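Moving a desktop tool from polling to events

Fulta is a small desktop program I wrote to browse the log files that our build machines leave behind. It has a tree on the left, a table on the right and a filter box on top. The first version was put together in an evening and it showed. This post covers the second version, where I took out the polling loop and let the toolkit's own event system do the work.

What the old code did

The old version ran a timer every 600 milliseconds. On each tick it listed the log directory, compared the listing with the one from the previous tick, and rebuilt the tree if anything had changed. The table was rebuilt on the same tick, whether or not the selected file had been touched.

With a few dozen files this was fine. Our shared log directory now holds 1,589 files, most of them on a network drive, and a single listing could take longer than the timer interval. Ticks queued up behind each other. The window stopped repainting, and a click on the tree could land on a row that had already moved.

Mohammed-Awal Frimpong reported this first, with a stack trace attached, and the trace made the cause plain. Every sample was inside the directory listing call, and the listing call was on the main thread.

Moving the listing off the main thread

The rule in nearly every GUI toolkit is that widgets may be touched only from the thread that runs the event loop. A worker thread can do the slow work, but it has to hand the result back. I used a plain queue for this. The worker puts a list of changes on the queue and posts a custom event. The handler for that event runs on the main thread, empties the queue and updates the tree.

Two details cost me time.

The first was the size of the change list. My first attempt posted one event per changed file. When a build finished, the worker posted hundreds of events at once and the window froze just as it had before, only in a different function. One event per batch fixed that.

The second was shutdown. If the user closed the window while the worker was inside a listing call, the worker came back and posted an event to a window that no longer existed. On Linux this printed a warning. On Windows it crashed. The worker now checks a stop flag before it posts, and the close handler sets the flag and waits for the thread to end before it destroys the window. The wait can be noticeable on a slow drive — I hide the window first so that it doesn't look stuck.

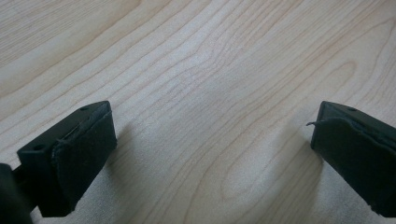

Updating the tree in place

Rebuilding the tree from scratch throws away the selection, the scroll position and the set of open folders. The old code saved all three and put them back afterward, badly. The new code keeps a dictionary from file path to tree item. An added file becomes an insert, a removed file becomes a delete, and a changed file updates the text of one row.

Sorting needed some care. The toolkit can keep the tree sorted by itself, but it sorts again after every insert. I turn sorting off before a batch, apply the batch and turn it on again.

The filter box

Typing in the filter box used to run the filter on every key press. It now restarts a single-shot timer on each key press and runs the filter when the timer fires. Ntombi Magagula suggested running it at once when the box is cleared, with no delay, and that is in too. Clearing the box feels slow otherwise.

Size and what is left

The main module came down to 179 lines, not counting the worker. The worker is its own file and imports nothing from the toolkit, so I can test it without opening a window.

The table still reloads the whole file when it changes. For append-only logs it should remember the last offset and read from there. That needs a check for files that have been cut short or replaced, and I haven't written it yet. It is the next item on my list, after the column widths, which are still forgotten on exit.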